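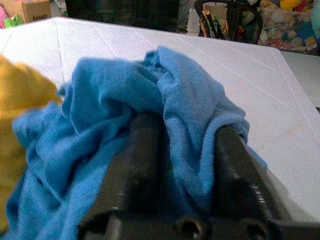 Towel folding cells at Burness: questions from staff

Nov 6, 2018
By Hiba Hattar, Operations

This site uses cookies to remember your settings. Accept | Manage

What is being automated?
The folding of small terry items at the Burness laundry: hand towels, face cloths and bath towels up to 31 inches wide. Sheets, gowns and table linen stay on the existing lines. Sorting, washing, drying and packing are unchanged.

How does the cell pick up a towel?
The arm has a two-fingered gripper. One finger goes on each side of a raised fold, the fingers close, and the arm lifts. The software then looks for a corner. If it finds none, the item is put back on the table and picked again. After 5 failed picks it goes to the reject bin and is folded by hand.

Does it handle mixed colors?
Yes. Items of different colors may lie on the table together, overlapping or bunched. Color is used to tell one item from the next, so two white towels in a heap are harder for it than a blue one on a yellow one. Do not pre-sort by color for the cell.

Is it faster than a person?
No. A trained folder is faster on every item we tested. The cell is meant to run through breaks and the late shift, when the folding tables are short of people.

Will jobs be cut?
No positions are being removed under the current plan. Two folding posts per shift become cell attendant posts. Attendants load the table, clear rejects, check stacks and log stops. The pay grade is one step above folder. Folders at Burness may apply before outside candidates.

What if I do not want to be an attendant?
You stay on manual folding or move to packing. Tell Ifor Samuel in writing before the rota is issued. Your hours do not change.

What training is given?
2 days. The first covers stops, restarts and safe reach. The second is spent at the cell with Omar Khasawneh. Refresher training is every September.

Can I reach onto the table while it is running?
No. Press the hold button and wait for the steady amber light. The gripper closes with enough force to bruise a finger. Lanyards and loose sleeves are not allowed at the cell.

Who fixes it?
Attendants may change finger pads and wipe down the table. Pads are inspected every 1000 picks. Anything behind a screwed cover is for the Histesora technician. Do not loosen the gripper mount.

Does the camera record staff?
The wrist camera records whenever the arm is powered. Hands, and things beyond the table, can come into view. Recordings are used for fault finding. They are not used for attendance or discipline, and supervisors have no access to them.

Will the Brivulholm site get one?
Not decided.

Comments (2) | Share (5)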